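4. Checking the Voter Roll Before Polling Day

Complete this section before ballot papers are issued. You need the printed roll for your ward and the Stolmont login card.

1. Sign in to Stolmont and choose Lomwood Council from the list of elections.

2. Select your ward. Zurkorau ward is split into two polling districts, so open each one in turn.

3. Compare the total on the screen with the total on the last page of the printed roll.

Note: Electors who registered after 31 July 2025 are on a separate supplement. Add the supplement to the printed total before you compare.

4. If the totals match, press Confirm. The district turns green.

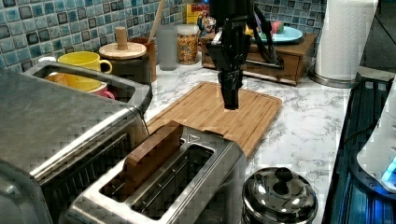 5. If the totals differ, press Hold and call the elections desk on extension 700. Do not correct the roll by hand.

Caution: Once a district is confirmed, it can be reopened only by the returning officer.

6. Print the ballot paper order. Papers come in books of 100. Round up to the next full book and add one spare.

7. For a district with more than 500 electors, request a second ballot box on form 9.

Keep the signed order with the roll. Go to Section 5 to assign polling staff.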